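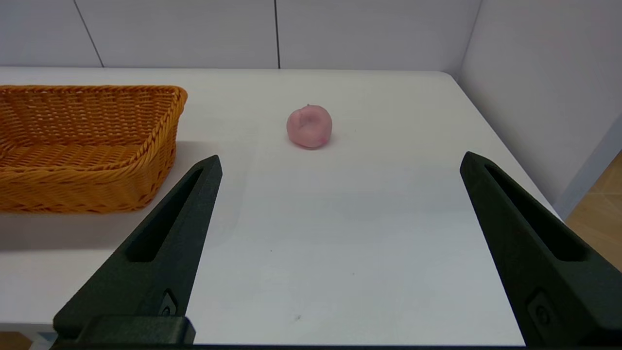 Urkano Climate Worry Interviews, text release

Urkano is a set of written interviews with young people about how they feel when they think of climate change. It was made for researchers in psychology and public health who want to study the language of worry, sleep and daily habits. Please read this page before you open the files.

Contents

The release has 600 interview texts in English and a table with one row per text. The interviews were done in writing, through the Zikia form tool, and each person answered the same 23 open questions. Some answers are one word, others go on for a page. We did not correct the spelling.

interviews/ one plain text file per person
table.csv age group, region type, language at home, month of answer
questions.txt the questions in their final order
codes.txt the list of themes used by the readers

How the texts were coded

A part of the collection, 200 texts, was read by two readers who worked separately. They marked themes such as guilt about water or food use, bad dreams, anger at adults, and checking the news many times a day. When the two readers did not agree, we kept both marks. You will find them in the columns reader_a and reader_b. The other texts have no theme marks, and the columns are left empty for them.

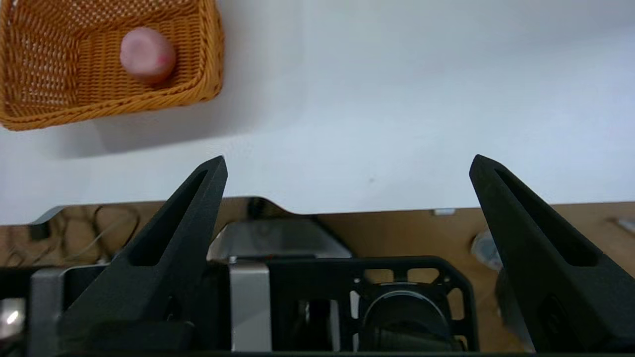
The theme "checking" gave the most trouble. At first it covered only news and weather apps, but in the answers many people also wrote about checking taps, lights and chargers at home. We made the theme wider in June and the marked texts were read again for it. The old marks are not in this release.

What the data cannot tell you

No clinical test was used. A person who writes "I panic every night" may or may not have an anxiety disorder, and the texts should not be used to train a tool that gives a diagnosis. Participants chose to take part, so people with strong feelings on the subject are probably present more often than in the general population. Young people from the Dağdelen schools are a large group in the table – please report results with and without them if you can.

Privacy

Names of persons, schools and streets were replaced with a tag in square brackets. Up to 5 texts may still contain a small local detail that we missed. If you find one, do not post it in public; use the contact form on the project page.

Versions

1.1 (July 2022) – wider "checking" theme, broken accents fixed in table.csv
1.0 – first release, shared only with the Madier reading group

Use

Free for research and teaching. You may quote short passages, but do not publish a full interview.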